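Width readings drifted for a week before the cause was found

Vutico collects handling demonstrations with hand-held grippers, and its Prirkeo line had been running for most of a season when the width readings started to go wrong. The lead engineer on the line agreed to talk through the fault on condition that the write-up stick to the hardware.

The first sign was a mismatch. Each gripper reports how far its jaws are open, and a policy trained on those numbers is later run on an arm. "The arm closed on soft objects and stopped short," the engineer said. "It held them for a moment and dropped them. On hard objects it was fine, so we blamed the policy."

That cost the team several days. The model was retrained twice with different settings, and the drops continued. Only then did someone replay the source recordings and compare the logged width with a caliper.

"With the jaws fully closed, the log said they were still open by 2 millimeters," the engineer said. "On a sponge that matters a great deal. The whole squeeze may only be a few millimeters past contact."

The offset came from the finger pads. A replacement batch of rubber was thicker than the one used at calibration, and the zero point had not been taken again after the change. Pose tracking was not affected. It relies on the square tags on the marker blocks, and those had not been moved.

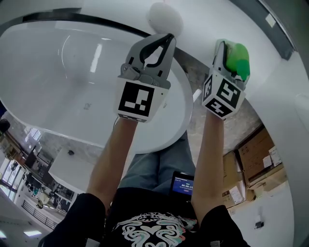

What was thrown out

Of the recordings made after the pad change, 2083 were pulled from the training set. The engineer did not want to correct them in software. "The pads wear, so the error is not constant. You would be subtracting a guess."

Recordings of hard objects were pulled as well, although they had caused no visible trouble on the arm.

What changed

The zero is now taken at the start of every shift and after any work on the fingers. The operator closes the empty jaws, holds them, and then closes them on a steel gauge block. If either reading is out of tolerance, the recording software will not start.

Pads are replaced after around 3000 grasps, and the batch number goes in the log. Asked whether the check slows the work, the engineer said it takes less than a minute per gripper. "Operators complained for a few days. The complaint was mostly that the gauge block kept going missing. It is on a cord now."

One item is still open. The arm has no check of its own for a grasp that stops short, and a dropped object is only noticed by the person standing next to it. A force threshold is being tested and is due on the line in November.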